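Bakke Games Club
Minutes of the members' meeting, Sep 13, 2018
Place: the upper room of the Adham building
Present: 21 members. The quorum was reached.

1. Opening
The chair opened the meeting and read the agenda. One point was added by the members, the matter of the heating, and it became point 5. The minutes from March were approved with one correction: the winner of the spring card evening was the team from Jurkon and not our own second team.

2. Rent of the room
The owner of the building has sent a new contract. The yearly rent will be 1,000 and the contract is valid for 2 years. Several members found this high. The chair reminded that in the old contract the cleaning was paid separately, and now it is included. It was asked if we can use the room also in the mornings. The contract does not speak of it. The secretary will write to the owner before anything is signed.
Decision: the contract is accepted if the answer about mornings is positive. Vote: all in favor, with one member not voting.

3. Membership fee
The proposal was to raise the fee to 35. A long discussion followed. Some members wished to keep a lower fee for students, others wanted the same fee for all. The second proposal did not get enough votes.
Decision: the fee is 35 for adults. Students pay as before.

4. Visit to Gruketti
The Gruketti club has invited us again for the autumn tournament. We can bring two teams. The bus must be ordered early, as last year we were left with a bus too small and two members had to go by train. Names of players are to be written on the list by the door. Food is paid by each person.

5. Heating
The radiator under the window makes a loud noise during play. The owner was informed by telephone. No answer yet.

6. Cupboard and game equipment
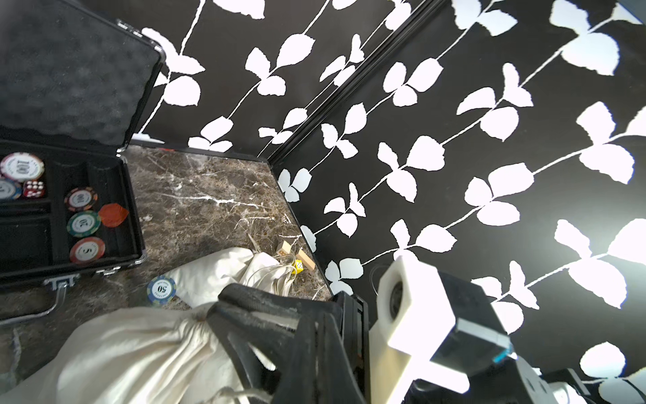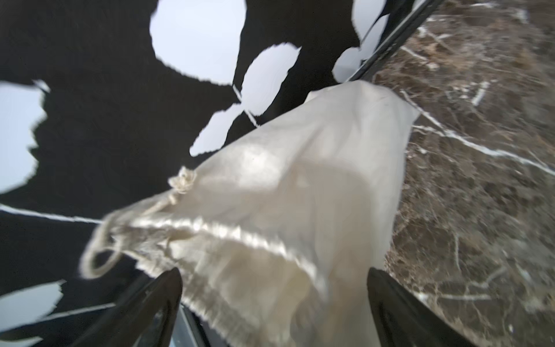
The inventory of the cupboard has not been done for a long time and the members agreed that it should be finished before the tournament. Two board games have missing rules, and it was proposed to print them again. It was also asked that things are put back where they belong. In the chip case the dice lie in the tray together with the chips, and one member would like to have a separate small box for dice. A drawstring bag was mentioned as a cheaper solution. No vote was taken on this.

7. Other matters
The key of the upper room must be returned the same evening. The next meeting will be announced by letter.

The meeting was closed by the chair.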